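关于我们

Sostham 石材表面技术公司
石材台面的选料、加工、养护与修复

Sostham 从事天然石材与人造石材台面的加工和养护，业务对象为住宅厨房、实验室辅助台和小型餐饮操作间。公司设有加工车间、样板间和检测室各一处。

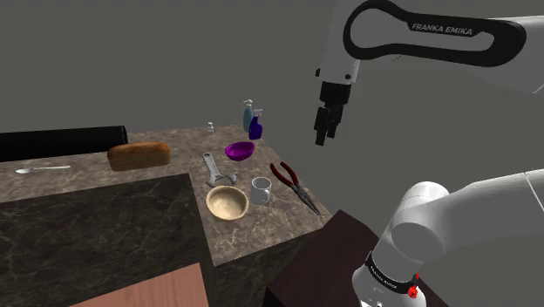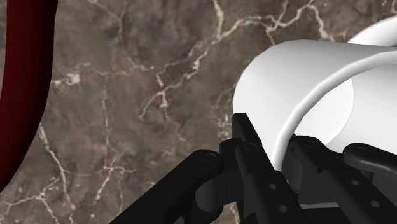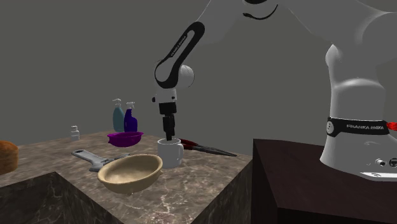 三幅均为大理石纹台面，计算机渲染图

公司沿革

公司前身为 Barkdale 石料行的切割车间，早期只承接毛板开料和直边打磨。车间独立后更名为 Sostham，陆续增加了水刀开孔、异形磨边和现场拼接业务。养护部门成立较晚，最初只处理本公司售出台面的返修，后来开始接受其他厂家台面的委托。现任技术负责人为 Raghavendra Amin，负责工艺文件的编制与批准，检测室直接向其汇报。

现行工艺手册为第2版，2020年11月16日起执行。第1版中关于蜡类封闭剂的章节已废止，不再作为报价和验收依据。

材料范围

本公司加工的天然石材包括大理石、花岗岩、石英岩和部分致密石灰岩。大理石的主要矿物为方解石或白云石，莫氏硬度一般在3至4之间，遇酸会发生反应，表面失去光泽，这种现象称为酸蚀。酸蚀与渗色是两类不同的问题：前者是表面晶体受损，后者是有色液体进入孔隙。封闭剂可以延缓渗色，不能阻止酸蚀。签订合同前，业务人员须向客户书面说明这一点。

花岗岩和石英岩耐酸性较好，但不同矿口的吸水率差异明显，需按批次测试。市场上部分标为“石英岩”的板材实际为白云质大理石，检测室以稀盐酸滴试和划痕试验进行初步区分，结果存疑时送外部机构做薄片鉴定。

人造石英石的树脂含量影响其耐热性能。凡客户要求在灶具两侧使用该类材料，图纸上须注明隔热垫的摆放要求。

编号与留样

入库大板逐块编号。目前样板间在册留样共1137件，其中大理石339件。每件留样标注矿口、批次、厚度、表面处理方式和吸水率测试值。客户可凭合同编号查阅对应批次的留样记录，留样本身不外借。

大理石的纹理在同一荒料的相邻板之间连续变化，跨荒料则无法保证一致。需要对纹拼接的项目，应在开料前于现场确认排版图。开料后提出的纹理异议按变更处理。

加工流程

测量在柜体安装完毕并校平后进行，柜体顶面水平偏差超过每米2毫米的，退回调整。测量数据录入 Dristetti 排版程序，生成切割路径和余料清单。开孔内角一律做圆角，不接受直角内角，以减少应力集中。水槽前沿与台面外边之间的窄条为运输中最易断裂的部位，板背开槽并嵌入玻璃纤维筋。

拼缝使用调色环氧胶，缝宽由排版图规定。拼缝原则上避开水槽和灶具开孔的中线。现场不做大面积打磨，确需修整时采用湿磨，并对柜体作遮蔽。

表面处理

常规处理方式为抛光、哑光和皮纹。抛光面光泽度高，酸蚀痕迹在侧光下明显；哑光面痕迹较轻，但油污更容易显现。选用何种处理由客户决定，公司不作推荐，只提供同一批次石材的处理对照板。

封闭剂在石材含水率达标后施涂。操作顺序为清洁、干燥、施涂、静置、擦除余液。余液若未在规定时间内擦净，会在表面形成雾状残留，需用对应溶剂清除后重做。

养护与修复

养护部门提供以下服务：
中性清洗与封闭层检测
酸蚀部位局部重抛
渗色敷贴处理
缺角与裂纹的环氧填补
整面翻新

渗色敷贴前须判断污染物类型。油性污渍用溶剂型敷料，有机色素用过氧化氢敷料，铁锈类用专用螯合剂，不得混用。敷料覆膜后静置，待其完全干透方可取下，必要时重复。深层铁锈不能保证完全去除，报价单中会单独列出。

日常清洁建议使用中性清洁剂和软布。醋、柠檬汁、含酸除垢剂及研磨粉不适用于大理石台面，由此造成的损伤不在保修范围内。

培训

每年8月，公司在 Jugah 加工点举办石材养护课程，面向物业维修人员和厨房安装人员。课程内容为材料识别、封闭剂选用和局部重抛，含实操考核。报名者需自备防护眼镜和防滑鞋，磨料和试板由公司提供。考核未通过者可在下一期补考，不另收费。

联系与预约

样板间参观及上门检测均需预约。委托检测时请附台面安装年份、已知材料名称、曾用清洁剂名称和受损部位照片。资料不全的委托可以受理，但检测报告中不出具成因结论。

返修申请请注明合同编号；非本公司安装的台面请注明板材厚度和支撑方式。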